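Grurkgate Tenants' Association
Minutes of the furnishings and linens meeting
Held Friday, July 3, 2020, in the ground floor room, Gaveren House

1. Minutes of the last meeting
The April minutes were accepted with one correction. They say the members "welcomed" the offer of soft furnishings from Drultarlow. Several members remember it being noted, and asked for the word to be changed. Changed.

2. Matters arising
The curtain rail in the reading room is still down. Ots quoted 35 dollars to put it back up and has not been heard from. The secretary will write again, though members did not expect much from a second letter when the first went unanswered.

3. The orange plush
This item took most of the evening. Drultarlow has offered the association a supply of orange plush pieces for the guest rooms and the reading room chairs. The offer letter calls the fabric "hotel grade." A member asked which hotel. The letter does not say.

The main points raised were:

Color. It is very orange. The supplier says it will "warm up" the reading room. The reading room faces south and has been called many things, but cold is not one of them.

Pattern. Circles, flowers and leaf shapes in a very dark green, close to black, repeated over the plush. Some liked it. Others thought it looked like something trying to pass for luggage. The secretary was asked to record both views.

Bulk. Members doubted that 100 pieces would go into the linen closet, which has two shelves, one of them sagging. The supplier's claim that the plush "folds flat" was not accepted on the supplier's word.

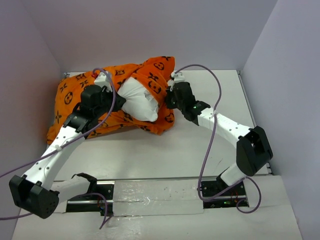
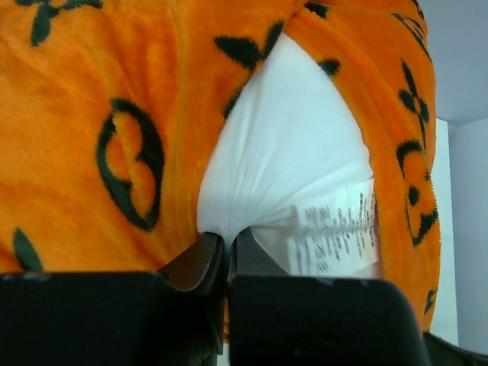 Item 3: the orange plush, bunched and folded.

Members agreed that neither picture shows anything flat. It was said in the supplier's favor that a heap is not a fair test of folding, and that a pile this soft might press down under weight. It was answered that the closet has no weight to offer except more plush.

Care label. There is a label on the white part of the fabric, but the print can't be made out in the close view. The supplier's letter says only "easy care." Members have heard that before, about the bath mats. The secretary will ask for the full washing instructions in writing, including drying, and whether the dark pattern is likely to come off on light upholstery.

White fabric. A question was asked as to whether the white is a lining or just the back of the plush. No answer could be given from the picture. Added to the list for the supplier.

A motion to accept the full supply was not seconded. A motion to ask for 2 pieces on trial, to be washed at the association's cost and then folded in the linen closet by whoever still believes they fold flat, was carried with two against.

4. Reading room chairs
Held over until item 3 is settled. The existing covers are faded but paid for.

5. Any other business
The hall light is flickering again. The key to the linen closet should be returned to the hook after use.

Next meeting to be set once the washing instructions arrive.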